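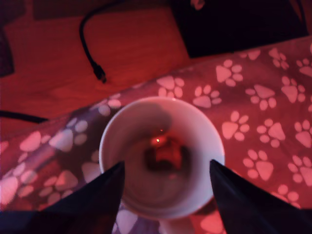 劳动与组织课程讲义
第六讲 工作场所自动化与岗位变化:以杯具抓取工序为例

授课日期:2026年5月18日,星期一
适用对象:人力资源管理、工业工程及相关专业修课学员

一、本讲的范围

前五讲讨论了自动化的宏观影响,包括就业总量、行业结构和工资差距。自本讲起转入工作场所内部,讨论的单位由“行业”“职业”缩小到“工序”和“动作”。同一个岗位名称之下往往包含十几种性质不同的任务,机器进入的通常只是其中的一部分。岗位是否保留、如何保留、由谁承担剩余的任务,取决于管理方与员工如何对任务重新组合。

本讲采用的案例为 Mondard 公司的杯具整备部门。Mondard 从事餐具租赁业务,向酒店、会议中心和社区活动提供杯、碟和餐盘,用后收回,经清洗、检查、分拣后再次出租。该部门共有员工53人。公司引入的抓取设备由 Traltier 提供,配套的任务管理软件名为 Sulura。讲义中涉及该部门的材料来自课程组的访谈记录和公司提供的内部文件,学员引用时应注明出处,不得另行传播。

二、基本概念

1. 任务(task)
指有明确起点和终点、可以单独观察和计时的工作单元。“把一只杯子从软垫上取起,放入分格筐”是一项任务。“杯具整备”是岗位职责,包含多项任务。

2. 任务替代
指某一任务由设备完成,人员不再直接执行。任务替代发生之后,岗位可能缩小、合并或消失,也可能因为吸收了新的任务而维持原有规模。

3. 任务增生
指设备进入之后新出现的任务,例如示范动作、复位、清洁夹爪、填写异常记录、对软件给出的判断进行复核。任务增生在引进方案中常被低估,其工时也常常没有计入任何人的定额。

4. 隐性技能
指熟练员工能够稳定完成、但难以用文字完整说明的动作和判断。杯具整备中的隐性技能包括:根据手感判断杯壁有无细小裂纹,在布料起皱时调整手指进入的角度,以及在取杯的同时留意杯内有无残留物。

5. 监护工作
指人员不直接操作,但须对设备的运行结果负责的工作状态。监护工作的体力负荷较低,注意力负荷较高,疲劳的表现形式与手工操作不同,现行的工时制度对此普遍缺乏专门规定。

三、抓取一只杯子的工序分解

对于没有接触过此类设备的学员,抓取杯子容易被视为极其简单的动作。以下按照课程组所用的记录格式,将其分解为若干环节,并逐项说明人工操作与设备操作的差别。

环节一:确认对象。
人员看到杯子时,同时完成了识别、定位和状态判断。设备需要依靠视觉输入区分杯口、杯壁与背景。带有重复图案的布面、单一颜色的照明,都可能改变图像中物体边缘的对比度。白色杯子在有色灯光下不再呈现白色,人员几乎不受影响,设备是否受影响则取决于训练材料中有无类似条件。

环节二:接近。
两指夹爪须将两个指尖分别送到杯子的两侧,或者将一指置于杯内、一指置于杯外。前一种方式要求夹爪张开的宽度大于杯径;后一种方式对宽度要求较低,但指尖会接触杯口,对薄壁杯具有一定风险,在卫生要求较高的环境中也须另行评估。

环节三:接触与夹持。
杯子放在硬质台面上时,指尖下降的高度可以预先设定。放在毯子或软垫上时,承托面会随压力下陷,设定高度与实际高度之间出现偏差。指尖压入织物后,若继续向内闭合,可能带动布料一并移动,使杯子倾斜。
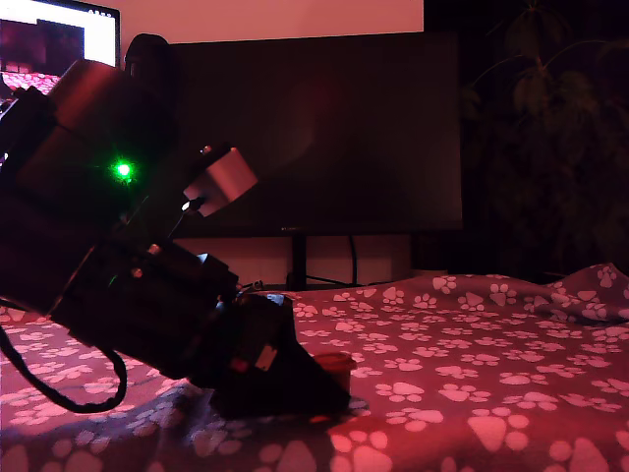
图6-1 抓取工位:夹爪指尖抵在印有爪印图案的毯子上,紧邻一只红色小杯

环节四:提起与搬运。
夹持力过小则滑脱,过大则损伤杯壁。熟练员工在提起的瞬间即可察觉重量异常,并判断杯内是否仍有液体。多数夹爪不具备同等的触觉,须借助力传感或图像加以补充。

环节五:放置与确认。
放置之后,人员会用余光确认杯子已经立稳。设备若不设确认步骤,错误将传递到下一工序,由下游员工发现并处理。下游员工的工时因此增加,而该增加在上游的产量报表中没有体现。

上述分解说明,一项看似单一的任务包含若干可以分别自动化的环节。管理方在编制方案时,应当逐环节写明由谁执行、由谁确认、出现异常时由谁处置。仅写“杯具抓取实现自动化”一句,不足以支持任何人员安排。

四、案例:Mondard 杯具整备部门

(一)引进之前

引进设备之前,该部门按照清洗、检查、分拣、装筐四道工序组织生产。分拣与装筐由同一批员工轮流承担,每班处理杯具900只。杯具清洗后先放置在软垫或织物上,以减少碰撞。软垫的采购没有统一标准,花色和厚度不一,各班组按照自己的习惯使用。这一情况在人工操作条件下从未引起注意。

员工的考核以班组产量和破损数量为依据,个人之间不作比较。访谈中,多名员工提到班组内部存在不成文的分工:手较稳的员工处理薄壁杯,新入职员工先从厚壁杯开始。这种分工没有写入岗位说明书,新员工的训练主要依靠它完成。

(二)引进过程

公司于一月启动试运行,设置三个抓取工位。试运行的第一阶段并不以产量为目标,主要工作是由员工反复示范抓取动作,并对设备的每一次尝试作出标记。标记内容包括是否夹住、是否移动了布料、是否碰倒相邻杯具。

试运行初期出现的问题集中在承托面上。工程人员最初在硬质台面上调试,移至现场后发现指尖高度普遍偏低。处理办法有两种意见:一种主张更换全部软垫,统一为一种较硬的材料;另一种主张保留现有软垫,在更多种类的织物上补充示范。前者改变工作环境以适应设备,后者增加员工的示范工作量。公司最后采用折中做法,薄壁杯区域保留原有软垫,其余区域逐步更换。

这一决定对员工的影响超出了技术层面。更换软垫的区域,人工补位时破损增多,员工须放慢动作;保留软垫的区域,示范任务持续的时间长于原计划,而示范工时在最初的两个考核周期内按“辅助工时”计算,单价低于正常分拣工时。经班组代表提出意见后,公司将示范工时调整为与分拣工时同价。

(三)岗位的变化

试运行结束时,部门没有裁减人员,但岗位构成发生了明显变化。

分拣岗:人数减少,保留下来的工作以薄壁杯、异形杯和设备退回的杯具为主。单件工作的难度上升,每小时件数下降。原有的计件标准若不调整,员工收入将随之下降。

工位监护岗:新设岗位,负责观察设备运行、处理停机、清洁指尖、补充杯具。任职者全部由原分拣员工转任。

数据整理岗:新设岗位,负责在 Sulura 中核对尝试记录,剔除无效示范,并与工程人员沟通。任职者同样来自原分拣岗,上岗前接受了88学时的培训。

班组长:职责中增加了在人与设备之间分配批次的内容。班组长 Joyce Nyaga 在访谈中表示:“以前我早上看的是谁来上班,现在还要看今天来的是什么杯子。杯子的种类决定了人怎么排。”她同时指出,薄壁杯集中的日子,监护岗员工须回到分拣岗支援,而软件的排班界面没有为这种临时调动留出入口,只能另行手工登记。

(四)尚未解决的问题

第一,训练路径中断。厚壁杯多数交由设备处理后,新员工失去了入门阶段的练习对象,直接面对难度较高的薄壁杯。部门目前的做法是每周留出一部分厚壁杯供新员工使用,但该做法占用产能,尚未形成正式制度。

第二,监护岗的工间休息。监护岗员工坐立交替,体力消耗较小,管理方最初据此缩短了休息时间。员工反映长时间注视重复动作后,对异常的反应变慢。双方正在就休息频次进行协商。

第三,技能归属。示范数据由员工的动作形成,保存在公司系统内。员工代表提出,长期承担示范任务的员工应在技能等级评定中得到承认。公司原则上同意,评定办法仍在起草。

第四,照明与环境。工程人员为测试设备的适应能力,主张在不同颜色和亮度的灯光下采集动作。有色灯光对员工的视觉舒适度有何影响,方案中没有评估。课程组认为,凡是为设备而改变的环境条件,都应当同时按照人员作业标准进行审查。

五、对照材料:Owino 洗涤服务站

为便于比较,课程组另选 Owino 洗涤服务站作为对照。该站规模小于 Mondard,业务为社区餐饮的杯盘清洗。站方同样使用抓取设备,但引进方式不同。

Owino 没有设立专门的监护岗,由原有员工在从事手工分拣的同时兼顾设备。设备停机时,距离最近的员工前往处理。这一安排节省了岗位设置的成本,也使每名员工都对设备有所了解。其缺点在于工作频繁被打断,且处理停机的次数在员工之间分布不均,动作较快、愿意主动处理的员工承担较多,考核中却没有相应记录。

Owino 的员工对设备的评价总体上较 Mondard 温和。访谈记录显示,原因之一在于站方允许员工自行决定哪些批次交给设备。员工通常把形状规整、数量较多的杯具交给设备,自己处理其余部分。Mondard 的批次分配则由班组长依据软件建议作出,一线员工参与较少。

需要提醒学员,两处单位在规模、杯具种类和工资制度上均有差异,不能将员工评价的不同简单归结为决策权的不同。对照材料的作用在于提示可供选择的组织方式,其本身不构成因果证据。

六、分析框架

结合以上两个单位的情况,课程组建议在分析工作场所自动化时,按照下列线索整理材料。

任务线索:列出引进前后的全部任务,标明执行者。特别注意只在引进后出现、又没有写入任何岗位说明书的任务。此类任务往往以“顺手”“帮忙”的名义完成。

时间线索:区分试运行期与稳定期。试运行期的工作负荷通常高于两端,员工一方面要维持原有产量,另一方面要承担示范和调试。仅以稳定期的数据评价引进效果,会遗漏这一段负荷。

收入线索:检查计件标准、工时单价和技能等级是否随任务构成同步调整。当设备取走较为容易的部分之后,平均难度上升是必然结果,沿用旧标准即等于降低单价。

健康与安全线索:考察设备作业区与人员作业区的边界、进入作业区前的停机程序、线缆的固定方式,以及监护岗的视觉和注意力负荷。线缆若悬垂于作业面附近,应评估其被夹爪、器皿或衣袖牵带的可能。

学习线索:追踪新员工通过何种任务取得熟练。若原有的入门任务已经交由设备承担,应说明替代的训练安排及其所需工时。

参与线索:记录员工在哪些环节可以提出意见,意见由谁受理,处理结果如何反馈。参与的形式可以是班组会议、书面意见或联合评估小组。只在设备安装完毕后举行说明会的,不应计为参与。

七、关于方案文本的几点要求

学员在后续作业中将阅读并修改一份引进方案。现就文本写作提出要求如下。

表述任务时使用动词,并写明对象。例如“监护员清洁指尖”“分拣员复核退回杯具”。避免使用“优化”“赋能”“协同”等无法核查的词语。

涉及人员调整的条款,应写明原岗位、新岗位、培训学时、过渡期间的工资计算办法,以及员工不适应新岗位时的返回安排。Mondard 的初版方案缺少返回安排一项,后经补充,规定转任者在过渡期内可以申请回到分拣岗。

涉及设备能力的条款,应写明条件。“设备可以抓取杯子”一句不具备实际意义,须说明杯子的形状与壁厚、承托面的材料、照明情况以及杯内是否允许有残留物。条件之外的情形由人员处理,其工时应当单独列出。

涉及数据的条款,应写明采集内容、保存地点、使用目的和查阅权限。示范数据不得用于对示范者进行个人速度排名,除非事先与员工代表达成书面协议。

八、课后安排

阅读材料已上传至课程平台,包括 Mondard 初版方案与修订方案的节选,以及 Owino 站的访谈摘要。访谈摘要中的人员姓名已作处理,Joyce Nyaga 的发言系经本人同意后具名引用。

小组作业:各组选取一个熟悉的工作场所,观察其中一项手工任务,按照本讲第三节的格式完成工序分解,并依照第六节的线索写出人员影响说明。观察前须取得所在单位和被观察人员的同意。拍摄照片或录像的,应避开人员面部及屏幕上的业务信息。

下一讲讨论监护工作的工时与休息制度,请学员提前阅读讲义第二节中有关监护工作的定义,并携带本组的工序分解初稿到课。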